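Dirneck Business Park: tenants' questions about the shared kitchens

Last updated Jul 28, 2005

Who can use the kitchens?
Anyone who rents a unit in the Brornitz or Tilahun buildings. Your door card opens both. Visitors must be with a tenant.

Is milk provided?
No. Please bring your own drinks and put your unit number on them. Unmarked items are thrown away when the fridges are emptied.
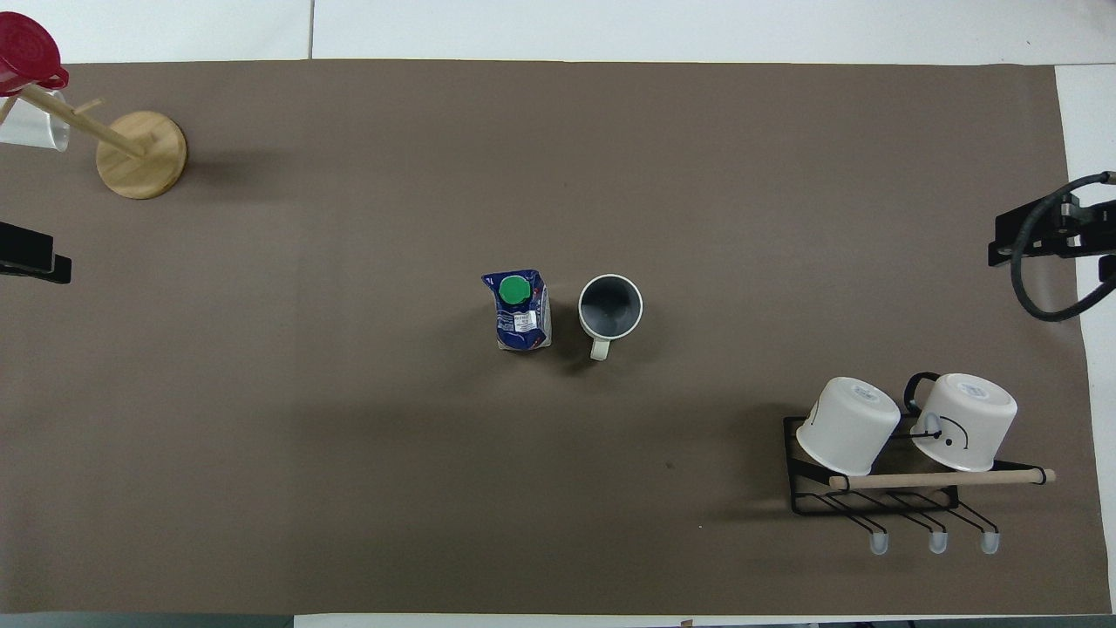

What does it cost?
The kitchens are included in your service charge. Hiring the Tilahun kitchen for an event is extra; ask the office on extension 116.

Can I leave food overnight?
Yes, in the fridge, for up to 3 days. Nothing may be kept in the freezer compartment.

Are mugs supplied?
Yes. Wash them after use and hang them back up. Please do not take them to your unit.
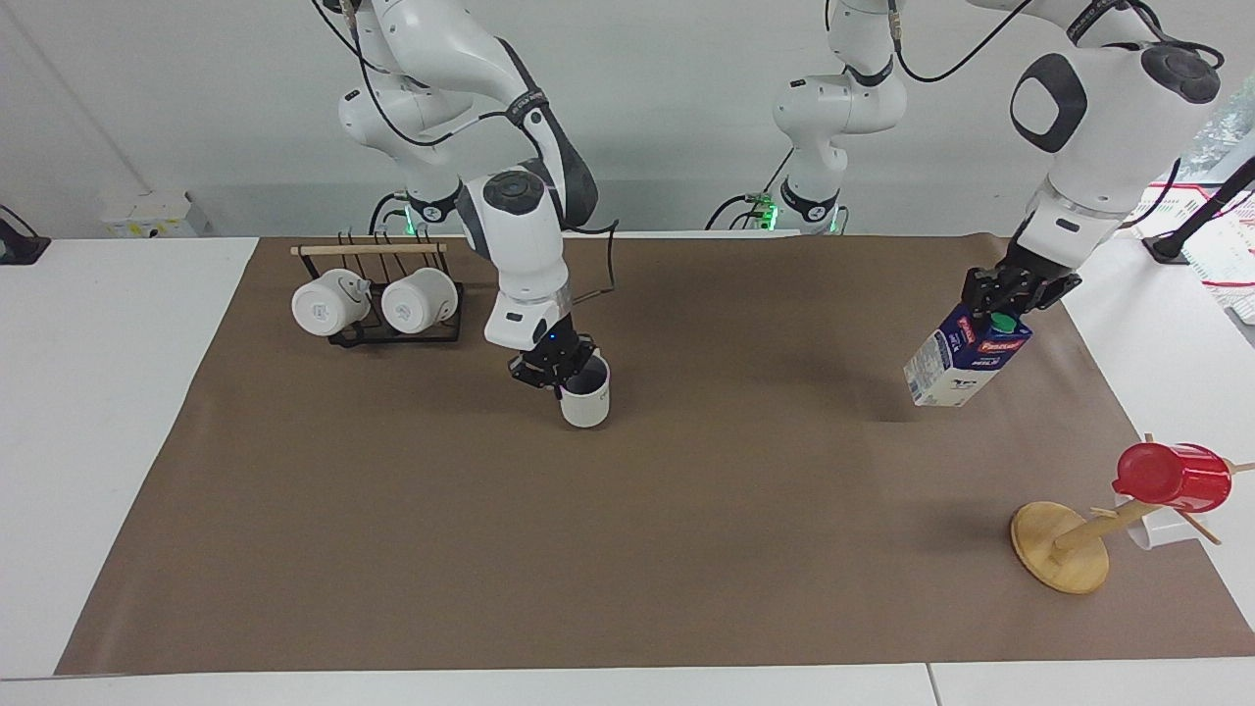 White mugs and a mug rack.

When are the kitchens closed?
From 6 in the evening for cleaning. Both will be shut for 2 days in July while Surnimine replaces the water heaters.

Who do I tell about a fault?
Ring the office, or leave a note in the box by the post room.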